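Zarnden Community Football Club
Progress report to the Cistumico Fund: girls' and youth football, second half of the season

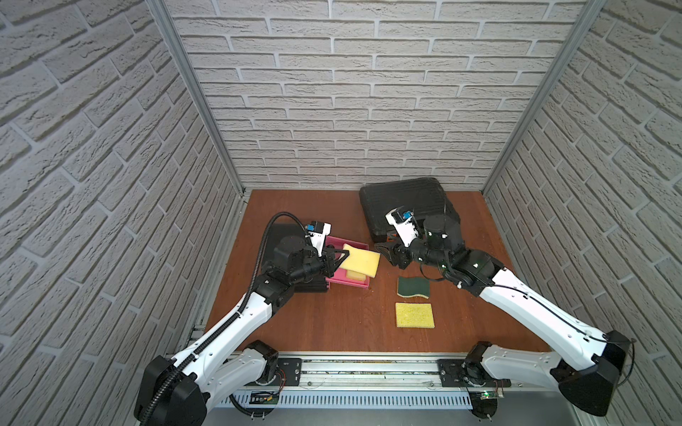
Thank you, first of all, for your patience over the winter, when our updates were shorter than we would have liked. We had a wet January and a wetter February, and for a while it felt as if all we had to tell you was which fields were closed. The season has since picked up very nicely, and I'm glad to be able to send you something fuller this time.

When we last wrote, we had just moved the under-10s and under-12s over to the Bistico ground on the east side of town. The move has gone better than we dared hope. The field drains well, the parking is easier on the neighbors, and the younger children like having a place where they aren't always waiting for the adults to finish. We did lose a few families who found the drive too long, and we were sorry to see them go. Two have asked about coming back in the fall if we can sort out a carpool, and we are working on that now.

Registration

We have 200 players registered across all age groups, and 62 of them are in the girls' program. The girls' program is the part of our work your grant was meant for, so I'll spend most of this report on it. At the start of the season we were able to field teams at under-10 and under-14 only, with a gap in the middle that meant some eleven-year-olds were playing up against girls a head taller. Since March we have had an under-12 side as well. They lost their first three matches, one of them very heavily, and then drew at home to Chin Rovers on a windy morning with a goal from a corner in the last few minutes. I have been at cup finals with less noise on the touchline.

The under-14s have had a good run in the league and sit in the upper half of the table with four games to go. They defend well and still struggle to score, and the coaches have changed the shape a couple of times to get another player forward. I don't think we will win anything this year. The girls think otherwise and I am not going to argue with them.

Coaching

Your funding paid for 5 new coaches to take the introductory certificate, and all of them finished it. Three are parents of current players and two came up through our own youth teams, and that last part pleases us more than almost anything else in this report. Four are already running sessions on a regular basis. The fifth has had a change of shift at work and helps when possible, mostly with the goalkeepers.

We had also planned a first aid refresher for the existing staff. This has slipped. The first date fell on the same evening as a rearranged cup tie, and the instructor couldn't offer another until summer. The money set aside for it is unspent, and with your agreement we would like to carry it over.

Wednesday sessions

The open session on Wednesday evenings, free to anyone who turns up, has been the surprise of the season. We expected mostly friends of current players, and we do get those, but we also get children who have never kicked a ball for a team and don't especially want to. They play small-sided games for an hour and go home muddy. A few have joined a squad since — most haven't, and we have stopped minding about that. The one difficulty is the light. Until the clocks changed we had to finish early, and we will face the same problem again in October unless we can rent time somewhere with floodlights.

Equipment and spending

The two sets of portable goals arrived in February, one of them with the wrong netting, which the supplier replaced without any fuss. Balls, bibs and cones were bought as planned. Uniforms came in slightly over budget when we added the under-12 side, and we covered the $200 difference out of the snack bar takings. A full breakdown of spending will follow with the end-of-season accounts.

What comes next

Between now and the summer break we have the rest of the league fixtures, a friendly tournament hosted by the Chin club, and our own end-of-season day at Bistico, with short matches for every age group and a parents' game that usually ends with somebody limping. You would be very welcome to come along and see it for yourselves — we'll send the date as soon as the town confirms our booking.

There are two things we would like to talk over with you before the fall. The first is the carryover for the first aid course. The second is whether any part of next year's grant could go toward floodlit field time, which wasn't in the original plan. We can put together some costs if that would help.

With warm thanks from everyone at the club,
Youth Program Coordinator, Zarnden Community Football Club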